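**Bralis** 是一套用于机械臂桌面操作的开源软件，包含仿真场景生成、感知、抓取规划和运动控制四个部分，主要在虚拟厨房里运行。它的文档把自己定义为“从像素到关节的完整链路”，用户则更习惯叫它“那个台面程序”。两种叫法都不算错，后一种在论坛里更容易搜到东西。

## 名称

“Bralis”不是缩写。早期的说明文件曾给出一个由六个英文单词拼成的全称，其中两个单词的意思相同，后来的版本悄悄删去了这一段。项目的前身叫 Mollonum，是一个只做场景生成的小工具，至今仍以子模块的形式存在，负责往台面上摆东西。配置文件里还有不少以 `mol_` 开头的参数，改名的计划每一版都列在待办事项中，位置相当稳定。

## 历史

Mollonum 最初的用途是给目标检测模型提供练习材料。它会从物品库里抽取若干家用物件，随机决定位置和朝向，放到一块台面上，再交给渲染器。随机摆放的结果在物理上说得通，在家务上说不通，开发者认为这正是它的价值：检测模型若只见过整齐的厨房，到了真正的厨房多半会很失望。

加入抓取规划器之后，项目改用现名。第 2 版重写了控制层，第 3 版把感知和规划拆成独立进程，理由是原先任何一方崩溃都会带走另一方。拆开之后它们仍会一起崩溃，不过日志清楚多了。第 4 版在 8 月冻结功能，发布说明所署日期为 9/27/21，篇幅大半用于解释哪些旧配置不再有效。

## 系统结构

### 场景生成

场景由房间、台面、机械臂和物品四层组成。房间和台面取自固定的模板，物品则按种子随机抽取。物品库收录 2,046 个模型，按用途分类，但抽取时默认不看分类，因此花和餐具躺在一起属于正常输出。

台面材质可以单独替换。带纹路的石材最受测试者重视，也最不受他们喜欢。细而浅的纹路在深度图里不存在，在彩色图里却到处都是，边缘检测器常把它们当成筷子、数据线或物体的轮廓。项目的缺陷列表里有一个专门的标签叫“大理石”，打开数量长期居前。

### 感知

感知模块同时读取多个视角。远处的视角用于确定物品和机械臂的相对关系，靠近夹爪的视角用于最后一段接近动作。两者的麻烦各不相同：前者看得全，但小物件只剩寥寥几个像素；后者看得细，但夹爪本身总要占去一块画面，目标离得越近，被挡住的部分往往越多。

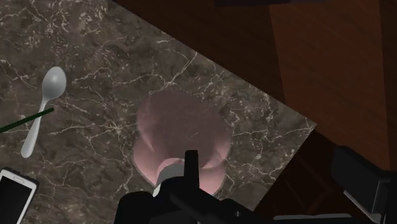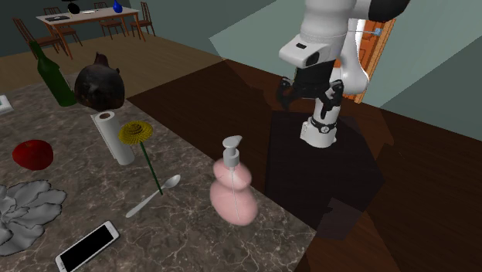 *同一仿真厨房的两个视角。上图：夹爪与半透明粉色杯子的俯视近景；下图：机械臂与台面，粉色皂液瓶靠近台面边缘。*

半透明物体由一条单独的支路处理。普通支路依靠颜色和深度的一致性来分割物体，遇到能透出底下花纹的杯壁，容易得出“这里是一块颜色不太对的台面”的结论。半透明支路改从杯口和高光入手，先猜一个轮廓，再检查轮廓内外的纹理是否发生了偏移。它比普通支路慢，而且有过把肥皂泡贴图认作酒杯的记录，该贴图后来被移出了物品库，支路本身没有改动。

被夹爪遮挡的区域用机械臂的运动学模型来预测。系统知道每个关节的角度，也就知道手指应当出现在画面的什么地方，于是可以把这部分像素标为“自己”。这一步叫自体遮罩。遮罩若偏小，规划器会试图绕开自己的手指；若偏大，则会连同目标一起忽略。默认值选在偏小的一侧，开发者的解释是，看着机械臂躲自己至少能让人马上发现出了问题。

### 抓取规划

规划器名为 Radwan，可以脱离 Bralis 单独使用。它为每个目标生成一组候选姿态，再按四项指标打分：接触面是否平整，两指能否同时到位，途中是否碰到其他物品，以及抓起之后手腕是否还有转动余地。得分最高的候选交给控制层，其余保留备用。

扁平物体一直是它的弱项。勺子平放时，勺柄离台面太近，手指难以伸到下方；手机则宽而薄，候选姿态虽多，分数普遍难看。Radwan 对此的策略是先把物体推到台面边缘，使其一部分悬空，再从侧面夹取。这一策略在文档中称为“边缘辅助抓取”，在用户中另有称呼，因为推动的距离由摩擦系数估算，而摩擦系数由用户填写。

直立的瓶罐相对容易，但靠近边缘时要扣分。扣分的幅度可调，调到零并不会报错。

### 运动控制

控制层以固定周期运行，把规划出的路径转换成关节指令。路径先经过平滑处理，再检查速度和加速度的上限。若某一时刻超限，系统会拉长整段时间，而不会只放慢那一小段。由此产生的动作四平八稳，个别用户形容为“像在端汤”，即使手里什么也没有。

最后接近目标时，控制层转入视觉伺服模式，根据近距离视角持续修正末端位置。如果连续多个周期找不到目标，机械臂会停住并退回上一个安全姿态。退回动作不重新规划，沿来路倒放，所以来时若擦着瓶颈过去，回来时还会再擦一遍。

## 工具

随软件附带的 Trendstead 是一个回放与调试界面。它把各视角画面、关节曲线和规划器的打分放在同一条时间轴上，用户可以拖到任意时刻，查看系统当时认为自己看见了什么。界面左侧的物品列表会用置信度排序，不少缺陷报告的全部内容就是这张列表的截图，外加一个问号。

Trendstead 还能导出场景种子。附上种子的缺陷报告可以复现，没有附上的则会收到一条自动回复，内容是请附上种子。

## 评测

项目自带的评测把任务分为取物、移位和直立放置三类，分别统计成功率。判定规则较为宽松：只要目标最终处在指定区域内并保持静止，即视为成功，过程中碰倒其他物品另行计入“附带位移”一栏。这一栏起初不在默认报告里，经用户要求才加入，加入后默认折叠。

对评测的主要批评集中在两点。其一，仿真中的接触模型偏硬，杯子被夹住时不会变形，真实的薄壁塑料杯则未必肯配合。其二，场景光照变化有限，阴影边界清晰得过分，模型容易学会依赖阴影来判断高度。维护者承认第二点，并增加了柔和光照选项；对于第一点，文档中的回应是“欢迎提交补丁”。

## 许可与兼容性

主程序采用宽松许可，物品库中的部分模型另有来源，需按各自目录下的说明使用。第 4 版不能直接读取第 2 版的场景文件，转换脚本位于 `tools/legacy` 目录，运行前须先安装第 3 版。

## 参见

- 视觉伺服
- 抓取姿态估计
- 域随机化
- 运动学标定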